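강의홈 | 주차별 자료 | 과제함 | 질문방 | 로그인

물질문화와 기술사 / 7강 노트
잠금의 역사: 빗장에서 핀텀블러까지
담당 Farhad Salehi

급하게 정리한 판임. 수업 때 판서한 것 위주. 빠진 건 질문방에 올려주세요, 다음 판에 반영.

읽을 것: 강독집 273쪽부터 "문지방의 법" 장 끝까지. 각주는 건너뛰어도 됨. 단 왁스 봉인 얘기 나오는 각주는 읽을것, 시험 말고 토론에서 씀.

1. 왜 자물쇠인가

- 지난주 저울 했음. 저울 = 신뢰를 물건에 맡기는 일. 자물쇠도 같은 계열로 보자는 게 이번 강의의 출발점.
- 문을 막는 것(빗장)과 문을 골라서 여는 것(자물쇠)은 다른 문제. 빗장은 안에 사람이 있어야 함. 자물쇠는 사람이 자리를 비우는 걸 허락해 줌.
- 그래서 자물쇠의 역사는 부재의 역사. 창고, 금고, 기숙사, 여행가방. 주인이 없는 시간에 물건이 어떻게 있느냐.
- 열쇠 쪽에서 보면 권한의 역사. 누가 들고 다니나. 집안의 열쇠꾸러미를 넘겨받는다는 표현이 여러 언어에 있음. 우리말 "곳간 열쇠"도 같은 뜻으로 씀.

2. 나무 핀 자물쇠

- 고대 이집트·메소포타미아권. 큰 나무 빗장 위쪽에 구멍, 핀이 자기 무게로 떨어져서 빗장을 붙잡음. 열쇠는 칫솔처럼 생긴 막대, 끝에 돌기. 밀어넣고 들어올리면 핀이 올라가고 빗장이 빠짐.
- 원리만 보면 현대 핀텀블러의 조상. 스프링이 없고 중력 씀. 그래서 눕혀 달 수가 없다. 이거 작년에도 질문 나왔음.
- 열쇠가 커서 어깨에 메고 다녔다는 기록. 비유로 읽을 건지 문자 그대로 읽을 건지는 논쟁 있음. 강독집은 문자 그대로 쪽.

3. 로마와 중세: 금속, 그리고 워드

- 로마 시대에 금속 열쇠가 작아짐. 반지 열쇠. 주머니 없는 옷이랑 관련지어 설명하는 경우 많은데 증거는 좀 약함.
- 워드(ward) 자물쇠: 안쪽에 고정된 장애물이 있고, 열쇠 날에 그만큼 홈을 파서 피해 감. 맞지 않는 열쇠는 돌다가 걸림.
- 약점: 장애물을 다 피하는 깡마른 열쇠를 만들면 그냥 열림. 해골 열쇠(skeleton key). 이름이 여기서 옴 — 살을 다 발라냈다는 뜻.
- 중세 장인들은 이걸 알고 있었고, 구조 말고 장식·위장으로 대응함. 가짜 열쇠구멍, 숨은 덮개. 길드의 시험작으로 남은 것들이 박물관에 많다. 실제 문에 달렸던 물건과 섞어서 보면 안 됨!! (과제 때 다들 여기서 틀림)

4. 동아시아의 스프링 자물쇠

- 흔히 말하는 ㄷ자형 자물쇠. 몸통 안에 얇은 판 스프링이 벌어져 있어서 고리가 안 빠짐. 열쇠를 넣으면 판이 오므라들고 밀려나옴. 돌리지 않고 민다는 점이 핵심.
- 물고기 모양이 유명. 물고기는 눈을 감지 않으니 밤에도 지킨다는 설명. 통설이고, 언제부터 그렇게 설명됬는지는 따로 따져볼 문제.
- 함, 반닫이, 장. 가구의 자물쇠는 막는다기보다 표시하는 쪽. 열면 연 티가 남. 봉인이랑 비교할 것 (각주!).

5. 레버와 핀: 18~19세기

- 레버 텀블러: 판을 정확한 높이로 들어야 함. 덜 들어도 안 되고 더 들어도 안 됨. "더 들어도 안 된다"가 새로운 생각. 워드에는 이게 없었음.
- 영국에서 자물쇠 따기 공개 도전. 상금 걸고 진열창에 내놓음. 19세기 중반 박람회 때 미국 쪽 기술자가 와서 연달아 열어버림. 신문이 난리.
- 여기서 생긴 논쟁이 오늘 강의에서 제일 중요함: 약점을 공개하는 게 도둑을 돕는 일인가? 당시 반론 = 도둑은 이미 안다. 모르는 건 산 사람뿐이다.
- 보안 공학 쪽에서 지금도 같은 논쟁. 컴공 복수전공하는 사람들은 보고서 여기로 쓰면 편할 것.
- 핀텀블러: 이집트 원리 + 스프링 + 회전하는 원통. 핀이 위아래 둘로 나뉘어 있고 경계가 원통 표면과 나란해지는 선이 전단선(shear line). 맞는 열쇠 = 모든 핀의 경계를 전단선에 세움. 끝.
- 납작하고 작은 열쇠가 가능해짐. 열쇠가 사람 몸에 붙는 물건으로 다시 돌아옴. 대량생산, 아파트, 사물함.

6. 공차 얘기 (시간 모자라서 빨리 함)

- 이상적인 자물쇠라면 핀을 모두 동시에 맞춰야 함. 실제로는 구멍들이 완전히 일직선이 아님. 돌리는 힘을 살짝 주면 제일 먼저 닿는 핀이 하나 생김. 하나 맞추면 다음 핀. 그래서 따기가 됨.
- 즉 따기는 설계보다 가공 오차를 읽는 기술. 공작기계의 역사랑 붙여서 볼 것. 정밀해질수록 따기 어려워지지만 먼지 한 톨에 안 열리는 물건이 됨.
- 재료: 왜 황동인가. 깎기 쉽고, 녹이 잘 안 나고, 마찰이 적당. 구리 65퍼센트에 나머지 아연 정도면 가공용으로 흔한 조성. 깎기 쉽게 납을 넣는 조성도 있었고 지금은 줄이는 추세. 몸통은 황동이어도 고리는 강철인 경우가 많음. 자르기 대 따기, 공격이 다르니까 재료도 다름.
- 황동이 비싸 보인다는 점도 무시 못함. 도금한 아연 주물이 많은 이유.

7. 마스터키와 위계

- 핀을 두 군데에서 잘라두면 전단선에 설 수 있는 높이가 둘. 하나는 개인 열쇠, 하나는 마스터.
- 잘린 자리가 늘어날수록 의도하지 않은 열쇠도 열림. 편의와 강도가 바로 맞바뀜.
- 사례: Vuten 기숙사 열쇠대장. 층별 마스터, 동 마스터, 전체 마스터. 대장을 보면 건물 조직도가 그대로 나옴. 누가 전체를 들고 있었는지가 몇 번 바뀌는데 바뀔 때마다 분쟁 기록이 있음.
- Drirnell 창고 쪽은 반대로 마스터가 아예 없었음. 열쇠를 잃어버리면 문짝을 뜯었다고. 대신 야간에 사람을 세움. 어느 쪽이 쌌는지는 토론거리.
- Shojaei 필사본 (열쇠장이 장부) 번역은 Keyvan Rahimi가 올려둔 걸로 볼것. 복제 주문에 "누구의 허락으로"라는 칸이 있는 게 흥미로움. 허락 칸이 빈 주문도 꽤 있다.

8. 과제

- 자기 주변의 잠금 하나를 골라 2쪽. 사진 붙이지 말고 글로만. 누가 열 수 있고, 누가 열 수 있다고 믿는지, 그 둘이 다른지.
- 남의 자물쇠 따보지 말 것. 매년 말함.
- 발표는 Bontu Admasu, Chaiwat Chaiyaporn 순서. 한 사람 30분, 질문 포함.
- 8월 보강 때 맹꽁이자물쇠(padlock) 실물 봄. 문 자물쇠와 다른 점 세 개 미리 생각해 올 것: 떼어서 들고 다닌다 / 양쪽이 다 보인다 / 잠글 때는 열쇠가 없어도 되는 게 많다. 마지막 게 은근 중요. 잠글 권한과 열 권한이 갈라짐.

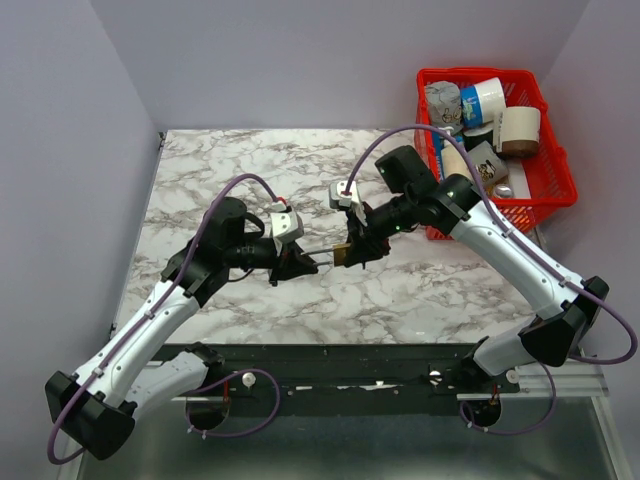
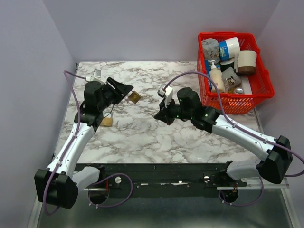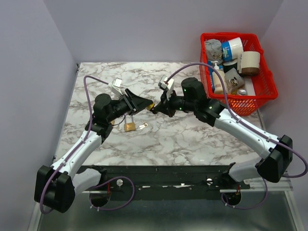 Mitra Ranjbar가 질문방에 남기기를, 7번의 마스터키 부분은 너무 기계 얘기로만 흘렀다고 한다. 자기가 Volulitz 하숙에 살 때는 핀이 몇 군데 잘려 있는지보다 집주인이 노크를 하느냐가 훨씬 큰 문제였고, 세입자 쪽에서는 주인한테 열쇠가 있다는 걸 다 알면서도 안쪽에 걸쇠를 하나씩 더 달았다는 것. 그러니 1번에서 빗장을 "사람이 있을 때의 장치"로 넘겨버린 건 좀 이르고, 자물쇠가 퍼진 다음에도 빗장이 왜 안 없어졌는지를 물어야 하지 않느냐고. 덧붙여서 5번의 "모르는 건 산 사람뿐"이라는 말도 출처가 어딘지 알려달라고 함.

→ 빗장 건 맞는 말. 다음 시간 앞부분에 넣겠음. 출처는 19세기 반론을 내가 풀어 쓴 문장이라 그대로 인용하면 안 됨, 노트에 표시해 두세요.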